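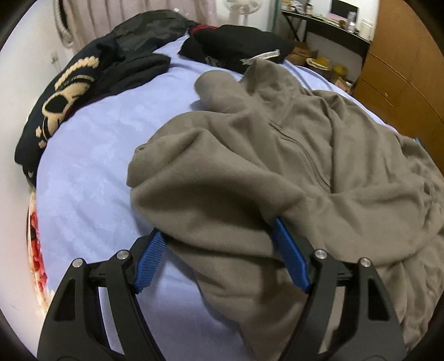

Según Fouzia Mengal, el conjunto debería separar desde el principio las miniseries de las series que se renovaron más tarde, porque mezclarlas falsea cualquier recuento por categoría. La versión actual recoge esa petición con el campo `categoria_inicial`, descrito más abajo.

Inicio > Conjuntos de datos > Televisión > Sonau

# Sonau: candidaturas y renovaciones de series

Sonau es una tabla de 88 series de ficción con su historial de candidaturas a premios y la categoría en la que se presentó cada temporada. La mantiene Eradley y sustituye a la tabla Clumness, que ya no se actualiza.

## Contenido

- `series.csv` – una fila por serie
- `temporadas.csv` – una fila por temporada
- `candidaturas.csv` – más de 1000 filas, una por candidatura
- `notas.txt` – casos dudosos y decisiones tomadas

Los ficheros están en UTF-8, con punto y coma como separador. Los campos vacíos significan "sin dato", no cero.

## Campos principales

- `id_serie`: identificador interno, estable entre versiones
- `titulo_original` y `titulo_es`
- `categoria_inicial`: drama, comedia o miniserie, según la primera inscripción
- `categoria_final`: la misma lista, según la última inscripción conocida
- `renovada`: sí, no o pendiente
- `fuente`: nota de prensa, listado oficial o prensa especializada

Cuando las dos categorías no coinciden hay siempre una entrada en `notas.txt`. En esta versión son siete series. En dos de ellas el cambio se anunció antes de la emisión del último capítulo y la fecha que consta es la del anuncio.

## Cómo se recogió

Tatsuya Ebihara y Mehwish Cheema revisaron los listados a mano. Las discrepancias las resolvió Razia Durrani. El script `mirani.py` solo comprueba formatos e identificadores repetidos; no corrige nada por su cuenta.

## Limitaciones

Faltan casi todas las series de animación. Las candidaturas técnicas están completas solo para las seis últimas ediciones; en las anteriores hay huecos que no hemos podido cubrir. Los títulos en español son los de estreno en España y a veces difieren de los usados en América.

No recomendamos usar la tabla para predecir ganadores – no incluye audiencias ni críticas.

## Cambios

- Mayo: se añade `categoria_inicial` y se corrigen acentos en `titulo_es`
- Abril: se retiran los especiales navideños, que contaban como temporada

## Correcciones

Los errores se envían a Talha Khattak, con el `id_serie` y un enlace a la fuente. Sin fuente no se modifica la fila.

Archivado en: Series y premios, Datos abiertos

© Eradley · Contacto · Volver arriba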